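Front room, moving things about — July

Gallery page for the front room, put up quick so everybody in the family chat can stop asking. Berenice Tovar wanted to see it before she comes over, Teodor Ghiță wanted the sofas, Elikem wanted to know where the telly chair went. So, all in one place.

Short version. Big dark seats stay. Small stuff gets sorted. Cables are a disgrace and I know it. Floor stays as it is, I'm not putting a rug on marble, had this argument already with Kwame and won it.

Seats came through Abubakari, the furniture people behind the bus station, not the other Abubakari. Took 6 weeks. They said two. Delivery lads were good though, got everything up the steps and round that corner by the stairs without touching the paint.

Main sofa, side table, the corner by the wall

Padded back, fat arms, dark grey. Deep enough to sleep on, Tetteh Nyarko has tested this most afternoons. Microfibre, so it shows every hand and every bottom — brush it one way and it's dark, the other way it's light. Stopped bothering.

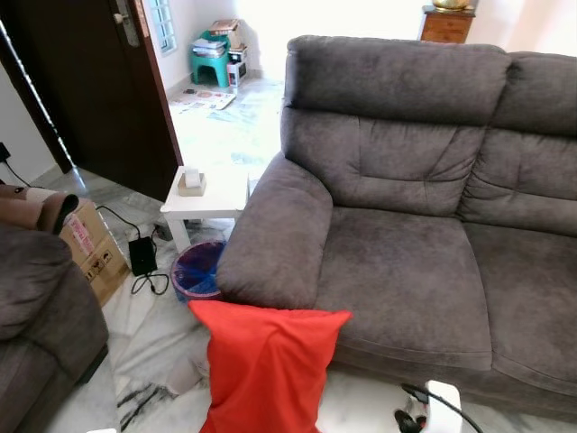
Kwame says the table should be on the other side, so you can reach it from the door end. No. The window end is where people sit with tea, the table goes where the tea is. It's only a small white one from Sollow, weighs nothing, anyone who wants to can move it and then move it back.

Tissues live on the table. Bin lives under the table. This took me ages to settle on and now it's perfect, please dont take the bin to the kitchen.

The cardboard box against the wall is next on the list. Label says one thing, contents another, the usual. Will go through it with Elikem when there's an hour free, then the box can go flat and out with the recycling. Anything nobody claims goes to Berenice's for the jumble.

Cables. Right. Plan as follows, for those who keep sending me links:

Extension lead off the middle of the floor and along the wall. Ordered clips, Gurkano ones, bag of 48, which is far too many but the small bag was out of stock.

Adapter and its loops up off the marble, into a tray behind the furniture. Tray is a Stetine, the 16 inch one. If it doesn't fit I'll use a shoebox.

Label the plugs. Masking tape and a pen will do. Last time somebody pulled the wrong one and the router was off till bedtime.

The red-orange colour is staying as well. Opinions came in fast on that one. Teodor says too loud, Elikem says finally some colour. With all that grey you need something bright or the room goes flat by four in the afternoon, even in July. I'd have more of it if I could find the same shade. Tried two shops, both too pink.

Cleaning, as people asked. Vacuum with the soft brush, along the seams first because crumbs sit in there. Damp cloth for marks, barely damp. No spray. Marble gets warm water and a flat mop, nothing with lemon or vinegar in it, it dulls the stone. My mother told me that and the floor man told me the same and charged me for it.

Then the recliner, for Elikem

Still in the front room, calm down. Next to the other seat, gap in between so you can get through with a tray. Back is in two puffy bits, one for the head and one lower down. Same big round arms. Colour comes out browner or greyer depending on time of day, morning it looks nearly brown.

Bright cloth and the recliner arm, marble showing through the gap.

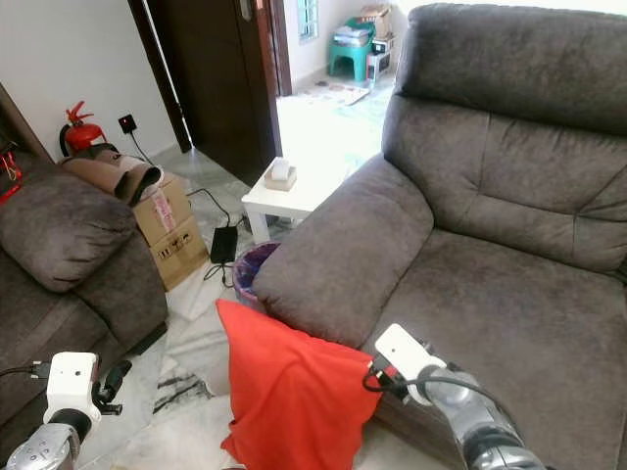 Measurements, for Teodor

Measured the long wall twice, 204 cm clear from the corner to the door frame once the door is fully open. So your spare bookcase would go in, but only just, and I dont want it blocking the socket. Send me the depth as well, not just the width. A photo of it next to a chair would help.

The recliner needs space behind when it goes back. Leave a good hand and a half between it and the wall or it'll scuff. Kwame leave it where it is please.

Still to do

Clips and tray, when they turn up.
Box.
Proper lamp for the tea end, that corner is gloomy after supper.
Second small table maybe. Sollow do the same one in black but I think white, Berenice thinks black, we will see.
Felt pads under the recliner feet, it slides a bit on the marble when Tetteh drops into it.

More pictures when the cables are done. Might be a while. If you're coming over to help bring a screwdriver, the short one, ours has gone missing again.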